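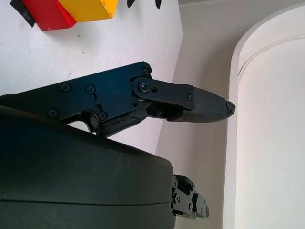

A White Table and Three Cubes

Home About Posts Archive Contact

For some time the undersigned has intended to set down a few observations on the arrangement of a plain work surface. Readers of this blog will recall the entry of January, in which the shelving at the Mostyn room was discussed at a length that several correspondents considered excessive. The present entry is confined to a single table and the small blocks kept on it.

The table is white and stands against a pale gray wall. Its surface is smooth and matte, and its corners are softly rounded. Kasun Gazi and I selected it after considering 2 candidates, the other being a dark-stained desk inherited from the former office in Testville. The desk was handsome and had a good drawer. It also showed every fingerprint and swallowed any small dark object placed on it. It has gone to Nga Thái, who reports that she is satisfied with the drawer.

A white top has its own difficulties. Pencil marks must be removed on the day they are made, and colored tape should never be left in place over a weekend. The practice in this room is a damp cloth first, a dry cloth afterward, and no spray of any kind. Emlyn Gronow prefers to use a spray and has been asked to confine it to the windows.

The blocks are small cubes. They are set out in a loose row across the middle of the table, with clear space between the row and the front edge. I have tried other layouts, including a stack at one end and a triangle, and I have returned each time to the row. It can be restored in a few seconds at the end of an afternoon, and a visitor who picks up a cube can see where it ought to go back.

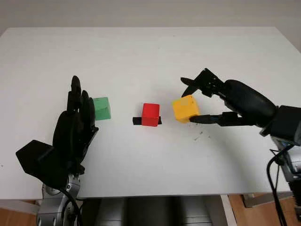

On the Choice of Colors

The question of color received more attention than I had expected. The green is a light one, between mint and grass, and the surface has a matte, slightly translucent look which I find restful. The red is bright and glossy, with no suggestion of brown or orange. It is placed at the center of the row. Nia Meredith has argued in writing that the green deserves the central position. Her letter has been filed and the position has not changed.

It should be recorded that a red object against a white wall appears to alter with the light. The upper face becomes paler and the sides deepen toward crimson. Anyone matching a second cube to the first is therefore advised to compare the same face of each, under the same lamp, and to leave the decision until the following morning. I neglected this precaution when ordering from Priseck and was obliged to return the entire parcel, postage included.

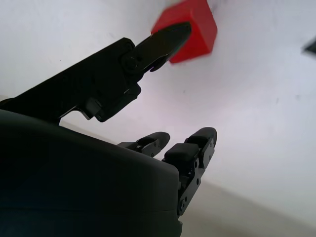
The red cube against the white wall.

On Storage

The cubes are kept overnight in a shallow tray lined with felt. The tray is labeled in capital letters and carries the shelf number 2076, under the numbering system described in an earlier entry. Iestyn Mathias has suggested that a tray for so few objects does not require a number. The system was designed to accommodate 1000 entries at the outset and has since been extended, and I see no merit in allowing exceptions.

Correspondence regarding felt, trays, or the care of white surfaces may be sent to the usual address in Cirnton. Letters concerning the January shelving will be answered in the order in which they were received. The next entry will address the lamp.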